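Home About Student Work Reports Contact
Last updated 01/04/2024

Cooking Words Before Cooking: Pretend Kitchens and Food Vocabulary in Early Childhood Programs

Project report, Diploma of Early Childhood Education
Prepared by Azadeh Rezaei and Siamak Ahmadpour
Project supervisor: Luana Fontes

1. Purpose

This report presents the results of a student project on how young children learn the names of foods and kitchen tools through pretend play. The project was carried out in February at the Bititmont Children's Centre. Its aim was to find out whether a short daily period of kitchen play, led by an educator, would increase the number of vegetable names that children used without being asked.

2. Background

Many children can name the foods they eat most often but have few words for those they see only at the market. Families at the centre speak a number of languages at home, and some children know a vegetable well in one language and have no English word for it. Staff had noted that mealtimes were too busy to give these words much attention.

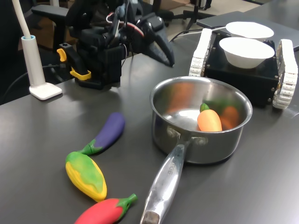
Play materials in early childhood programs are usually chosen for safety and ease of cleaning, and their value for language is considered later, if at all. The project team took the view that a set should let children practise naming words and place words together. A toy carrot in a real steel saucepan, for instance, allows an educator to introduce "carrot", "pot", "handle" and "in" during one short exchange. It also leaves room for the child to correct the adult, and the children in both groups enjoyed doing so.

3. Method

Thirty children took part, divided into two groups. The first group had kitchen play with an educator for seven minutes each morning. The second group had the same materials available during free play, with no adult leading. Educators wrote down the vegetable names they heard on a plain record sheet. The sheet was based on one used in an earlier student project, Clistum, and was shortened after a trial morning.

Written consent was obtained from all families before any records were made. Children's names were replaced with numbers before the sheets left the centre. 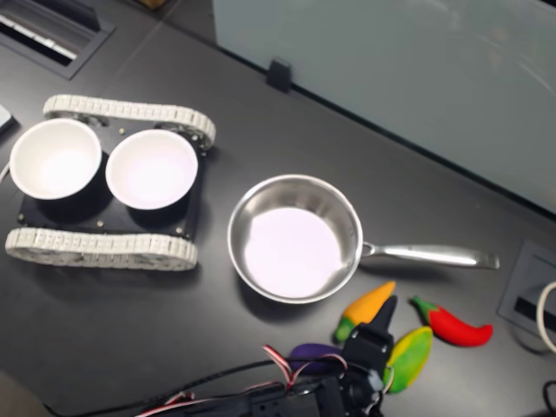
Gholamreza Khosravi, in written comments on the draft, asked whether the educators might simply have listened more closely to the first group. He suggested that the two groups be recorded by the same person at the same time of day. The team accepted this point – the sheets for the second group had often been filled in late in the morning – and the timetable was changed for the remaining sessions.

4. Results

In total, 1,298 spoken vegetable names were entered on the record sheets. Of these, 80 per cent came from the first group. "Carrot" was the most common word in both groups, and "eggplant" showed the largest gain between the first and last sessions.

Place words were not part of the original plan, but educators began to note them in the margins.

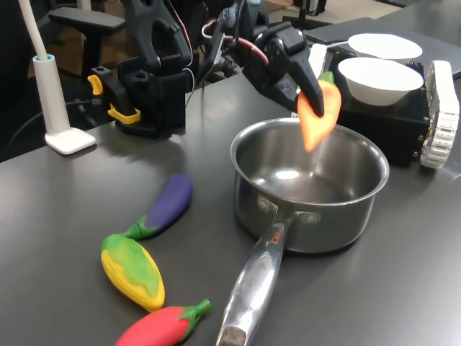
The difference between "in", "on" and "over" is harder for young children than adults tend to expect. "In" was used early and well. "Over" was seldom heard unless an educator had said it first. A carrot held just above the rim of an empty saucepan gives a clear case of the word, and the team recommends that educators pause at this point and name the position before the vegetable goes any further. Several children in the first group were using "over" by the final session.

5. Limits of the project

The project was short and took place at a single centre. No record was kept of the words children used in their home languages, although Esmaeil Rezaei translated the family letter and reported strong interest from parents in this question. A later project should include it from the start.
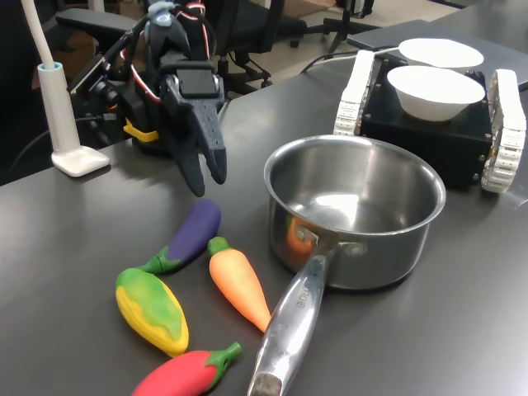

6. Recommendations

Centres should set aside a brief, regular time for kitchen play with an adult present. Vegetables should be brought in gradually, with familiar ones offered beside new ones. Families should be invited to supply the names they use at home, and these should be displayed next to the English words at child height.

The record sheet may be copied for classroom use. Requests should be sent to the program office.

Share 7
Comments 0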